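La red de bibliotecas escolares de Virari presta lectores digitales desde este curso

23/09/2026

Las familias de Virari que llevaban tiempo preguntando por los libros electrónicos ya tienen respuesta, y es de las que alegran la vuelta a las aulas. La red de bibliotecas escolares ha puesto en marcha un servicio de préstamo de lectores digitales que llega a cinco centros del municipio, con 500 aparatos y un catálogo de 3000 títulos, entre novelas, cuentos ilustrados, poesía y lecturas graduadas para quienes están aprendiendo el idioma. 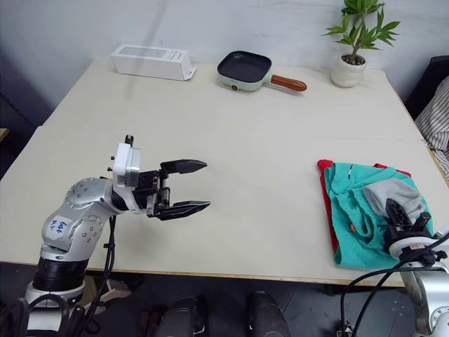
¿Cuánto tiempo puede quedarse un alumno con el lector?

Dos semanas, que se pueden renovar en el mostrador de la biblioteca siempre que no haya otro compañero esperando turno.

El programa se llama Dillik y se preparó en julio, con los colegios ya cerrados y los pasillos en silencio, cuando el equipo de la red fue cargando los libros y ordenándolos por edades. Los aparatos funcionan sin conexión una vez descargada la lectura — un detalle que agradecerán mucho en las casas de las afueras, donde la señal va y viene según le parece — y permiten agrandar la letra o escuchar el texto en voz alta.

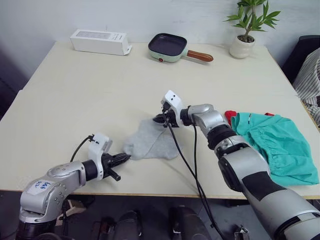

## Cómo pedirlo

Basta con el carné de la biblioteca y una autorización firmada por la familia, que se recoge en la secretaría de cada centro. En el colegio Greenberg y en el instituto Eltulberg habrá además una tarde de puertas abiertas para padres, madres y abuelos, con café y con tiempo de sobra para probar los lectores, preguntar lo que haga falta y quitarse el miedo a los botones.
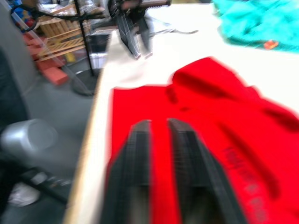 En esas mismas tardes se recogerán sugerencias para ampliar el catálogo, que la red quiere revisar cada trimestre. El préstamo en papel sigue igual que siempre, con sus mismos horarios, y un alumno puede llevarse a casa un libro de los de toda la vida y un lector a la vez.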